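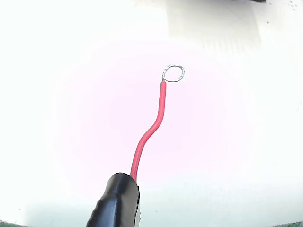
Cable rojo en la pinza, extremo en anilla.

Revisión previa a la demostración por control remoto. Célula Winar, 2025-08-04
Revisa: Ornella Gentile

Parada de emergencia: OK. Sigue donde estaba, debajo de la chaqueta de alguien.
Presión de la pinza: OK. Sujeta el cable sin morderlo.
Retardo del mando: 52 ms. Pasa. 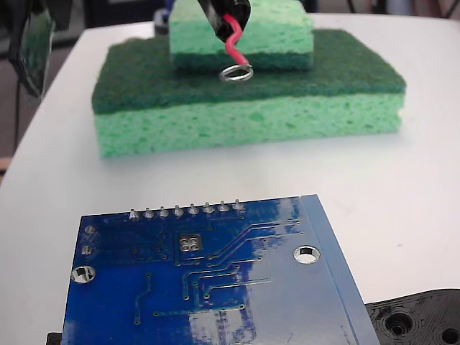 Esponjas: OK. No figuran en el inventario, pero trabajan más que el armario nuevo.
Placa fijada: PENDIENTE. Mieke dice que «no se mueve sola».
Episodios grabados: 400. Repetir 2 por estornudo del operador.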